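Open House at the Ragnarsson Works, Irora
Posted Jul 6, 2014

We had been meaning to go for years, and this time the weather was kind, so off we went up the valley to Irora, where the Ragnarsson furniture works opens its doors one weekend each summer. Parking was in the hayfield across the road (bring shoes you don't mind getting dusty!) and the line for the first tour was already past the gate when we got there at 11.

The tour starts in the drying shed, which smells wonderful, and goes on through the sawing hall to the weaving room. I could have stayed there all day. They showed us how a seat panel is woven and let the children try a few rows on a practice loom -- mine came home with a very crooked coaster and is terribly proud of it. 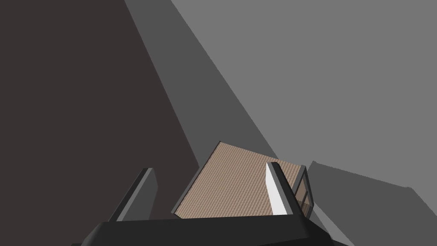 A tan surface with a fine texture, seen at a tilt.

Lunch was soup and rye bread in the old canteen, and the pie was gone by the time we reached the counter. After that we joined the talk on the company's history. The works moved here from Herkosis after a fire, and the first order from the new building was 682 chairs for a hotel that never opened. Most of them are still in use in town, and we sat on a few of them at lunch without knowing it.

The finishing and assembly rooms came last, and I had no idea how many coats of oil go into one table.
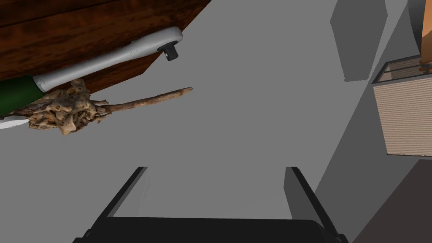

Ratchet wrench with a green grip, at the edge of a dark wood tabletop.

Admission was 20 for a family, coffee included. The shop sells offcuts by the bag, and we bought two for the stove at the cabin. They do a smaller open day in October, with the Wusix choir singing in the yard, and I think we'll go back for that -- earlier this time, for the pie.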